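3.2 Collecting garment demonstrations in bedrooms

Cloth is a wonderful thing to collect data on. The same shirt never lands the same way twice, so even a short visit to one home gives a learner plenty to chew on. For the Tiriris set we gathered 2,178 demonstrations of picking up, spreading and folding clothes on beds, all recorded with hand-held grippers. Märta Viklund and Kjell Sandberg ran most of the visits in Stellham, starting in January.

Each operator was asked to work at an easy pace and to begin every episode with the fingers open. We set no fixed grasp point. Early trials with a marked target gave tidy recordings but a policy that froze whenever the mark was hidden in a fold, and we were glad to drop the rule. Operators now choose any edge or bunch of fabric they like, close the fingers with the trigger, and move on.

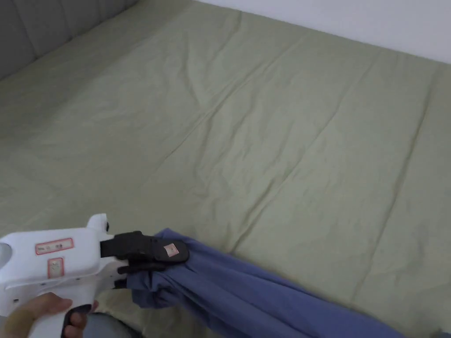 Figure 4. A blue garment held in the closed fingers of the hand-held gripper, over a bed with a pale green fitted sheet.

Grasps like the one in Figure 4 are among our favorites. The cloth gathers into thick pleats at the fingers and opens out into a wider swath further along, so a single view holds both the pinch and the shape the policy has to reason over. Plain bedding also makes the outline of a garment easier to label, although we kept patterned sheets in the set as well (233 episodes).

We discarded an episode only if tracking was lost for more than 50 consecutive samples. Failed grasps stayed in, tagged as such by Lovisa Tangen, and they proved surprisingly useful: the policy trained with them regrasped far more readily in the Mostyn tests, described in Section 5.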